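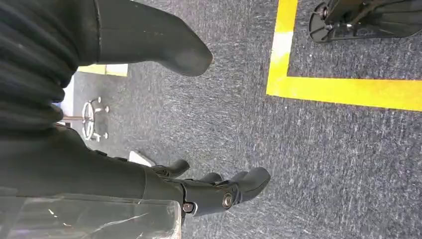 4. The Seyoum Extension and Its Creditors

4.1 Background to the extension

The Brenirbridge and Irkedero Railway had been running trains for less than a decade when its directors voted to push a branch up the valley to Seyoum. The main line carried grain and sawn lumber down to the river landing, and it had never earned enough to pay its bondholders in full. The extension was meant to change that. Seyoum had a working quarry, a few sawmills and a good deal of standing timber, all of it tied to a wagon road that was closed by mud for part of every spring.

The promoter of the branch was Trefor Hopkin, a former freight agent who had come onto the board two years earlier. His letters to the other directors survive in the company's outgoing letter books, and they deal almost entirely with traffic. He counted wagons at the Seyoum tollgate, multiplied by what he thought each could carry, and arrived at a yearly tonnage that would have filled a train a day. Earlier writers have treated these estimates as sales talk. The tollgate ledger itself, which was found among the county road papers, agrees with his wagon counts in most months. Where he went wrong was in the loads. He assumed that every wagon went down full and came back full, and the ledger shows that many returned empty and paid the lower rate.

4.2 Surveys and choice of route

Two surveys were made. The first, by Berwyn Wynne, followed the creek for the whole distance and kept the ruling grade to 2 percent. It needed 12 bridges, most of them short pile trestles, and one longer span at the narrows below the quarry. The second survey climbed away from the creek at the halfway point and crossed a low shoulder of hill. It saved bridge timber but gave up the easy grade, and it would have required a second engine on loaded trains.

Wynne's report argues firmly for the creek route. He thought the bridges could be framed locally and replaced piece by piece as they wore out, while a bad grade would cost the company money every day it ran. The board accepted his view at its February meeting. The minutes record only one objection, from Eifion Dafis, who held a large block of shares and owned land near the shoulder crossing. His interest was known to the other directors, and the minutes note it without comment.

The location notebooks for the creek route are incomplete. The pages covering the narrows are missing, so the position of the long span has to be worked out from the right-of-way deeds and from the stone abutment that still stands on the east bank. No matching abutment has been found on the west side. It is possible that the west end rested on a timber crib that has since rotted or washed out, but the deeds do not settle the matter.

4.3 Raising the money

The company could not borrow against the main line, which was already mortgaged. Hopkin's answer was to form a separate concern, the Suvell Construction Company, which would build the branch and take its pay in branch bonds. Each bond had a face value of 1,000 dollars. Suvell accepted them at 700 dollars and was free to resell them at whatever price it could get. Arrangements of this kind were common in the period, and many local lines were built no other way.

The trouble lay in who owned Suvell. Its share register lists Hopkin, Dafis and two other directors of the railway. The same men therefore approved the contract on behalf of one company and profited from it on behalf of the other. There is no sign that the smaller shareholders were told. The annual report describes Suvell as "an experienced contracting firm," although it had built nothing before and hired its foremen from the railway's own track gangs.

Mahmoud Abdel Rahman has argued that the arrangement did little real harm, as no outside contractor would have taken the bonds at any price (Abdel Rahman, ch. 5). The correspondence gives him partial support. Hopkin wrote to several contractors before Suvell was formed, and the replies that survive all ask for cash. Against this, the terms he offered them were less generous than the ones Suvell later received. Whether one of them would have agreed to the Suvell terms cannot be known.

4.4 Construction and stoppage

Grading started at the Brenirbridge end and went quickly over the bottomland. Payroll sheets show the largest gangs at work during the first summer, with numbers falling once the line reached the narrows. The rock there was harder than Wynne had expected. His test pits had been dug on the flat, well short of the cut, and he admitted as much in a letter to the board asking for more powder and more time.

By then the bonds were selling poorly. Suvell paid its men in store orders for part of the autumn – a practice that caused a short walkout and drew an angry editorial in the Brenirbridge paper – and the foremen began to leave. Work on the cut stopped before winter. Rails had been laid as far as the lower sawmill, and the company ran a mixed train to that point on days when there was enough lumber to make it worthwhile.

The mixed train is poorly documented. It does not appear in the printed timetables, and the conductor's books list it simply as "branch." Mererid Morris, who indexed the books, suggests that it was treated as a yard movement to avoid assigning a full crew. This would fit with the wage sheets, where the branch men are paid at the yard rate.

4.5 The bondholders' suit

Interest on the branch bonds was paid once and then missed. A group of holders brought suit against both companies, asking the court to set aside the Suvell contract and to make the directors repay their profits. The case file contains the share register already mentioned, along with Hopkin's deposition. He made no attempt to hide his holding. He told the court that he had put his own money into the branch and had lost most of it, and Suvell's cash book bears this out.

The court left the contract in place but ordered the sale of the branch. The buyer was the sawmill company, which wanted the track below the mill and had no use for the unfinished grade above it. The right-of-way through the narrows went back to the adjoining landowners by a series of quitclaim deeds, the last of which was recorded long after the main line itself had changed hands.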